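Dollari publishes its gripper good practice guide, free for small workshops

Geltport, Jan 12, 2026

Hello from all of us at Dollari! I'm Wiroj Kaewmanee, I look after robot safety here, and I'm very pleased to say our good practice guide for robot grippers is out today. It's free, it's 8 pages long, and you can read the whole thing over a cup of tea (I've tested this).

We wrote it for small workshops that have one or two arms and no safety department. The formal standards matter and you still have to follow them, but they don't tell the person on the early shift what to look at before pressing start. So we sat down with our friends at Hullitz and wrote out what we do ourselves, in the order we do it.

A lot of it is about the gripper end of the arm, where small parts meet. Screws, pegs, fittings, textured plates: they all get a look before work begins.

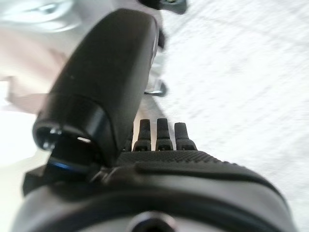
My favourite rule is the dullest one. If you change anything on a gripper, even a single screw, you write it down and a second person signs it off before the arm runs at full speed. We argued over that for ages! Some of us thought it was too fussy for a two-person shop, and the Dağdelen team, who tried out the draft, told us so quite bluntly. We kept the rule and made the form shorter.

The guide also covers:

Stopping the arm and locking off its power before hands go anywhere near the fingers

Keeping the work surface clear of tools and stray fixings

Checking that pegs and grip plates are firmly seated, and looking into open fittings for anything that shouldn't be there 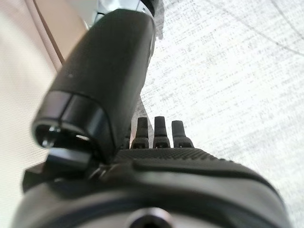

How to get a copy

Ask at our front desk in Geltport or write to us and we'll send one over. We've printed 793 copies for this first run, and the electronic version can be shared as freely as you like. Please do scribble on it. We're collecting comments until the end of February, and I'll be reading every one of them myself, grumbles included.

Press contact: Wiroj Kaewmanee, Dollari, Geltport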